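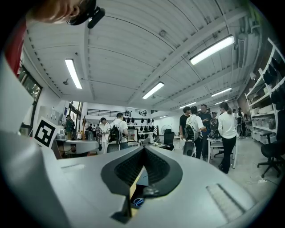
Nathalie Van Beek
Product Manager, Workshop Equipment, Drekness

Plukametti Battery Maintainer for Passenger Cars and Light Vans

The Plukametti is a mains-powered battery maintainer intended for vehicles that stand unused for weeks at a time. It is supplied to garages, dealerships and private owners, and replaces the earlier Jafri unit in the Drekness range. Existing Jafri clamps and ring leads fit the new unit without an adapter.

Application

A parked car continues to draw a small current for the alarm, the clock and the control modules. Over a long period this is enough to leave the battery too weak to turn the engine, and a battery that is left discharged will lose part of its capacity permanently. The Plukametti checks the battery voltage and supplies current only when it is needed. It may be left connected through the winter.

The unit is suitable for 12-volt lead-acid batteries, including AGM and EFB types. It must not be used on lithium batteries, on the drive batteries of hybrid or electric cars, or on any battery that is frozen, cracked or leaking.

Operation

The operator selects the battery type with the button on the front panel and connects the clamps - red to positive, black to a bare metal point on the chassis or to the negative post, as directed by the vehicle handbook. The unit is then switched on at the wall. A steady green light indicates that the battery is being maintained. An amber light indicates charging. A flashing red light indicates a reversed connection or a battery that will not accept a charge.

Charging time depends on the size and condition of the battery. A family car battery that is half discharged will normally need about 22 hours. Badly discharged batteries should be tested before they are returned to service.

Specifications

Output current: 3 amps maximum
Battery voltage: 12 V nominal
Battery types: flooded, AGM, EFB
Charging modes: 2
Housing: sealed, for indoor or covered use
Warranty: 3 years from date of purchase

Supplied with the unit

Clamp leads, ring terminal leads for permanent fitting, a wall bracket with screws, and a printed manual. The Gelletti extension lead is sold separately and is recommended where the vehicle is parked nose-out from the socket. No more than two extension leads should be joined together.

Care and storage

Disconnect the unit from the wall before cleaning. Wipe the housing with a dry cloth and keep the clamps free of grease and white deposits. Leads with damaged insulation must be replaced and may not be repaired with tape.

Ordering

Trade customers may order through their usual Drekness account. Orders received before the end of March will be supplied at the current Jafri price. Questions about fleet quantities should be addressed to Jytte Ravn, Trade Sales - please include the account number and the delivery address.

Page revised Feb 12, 2024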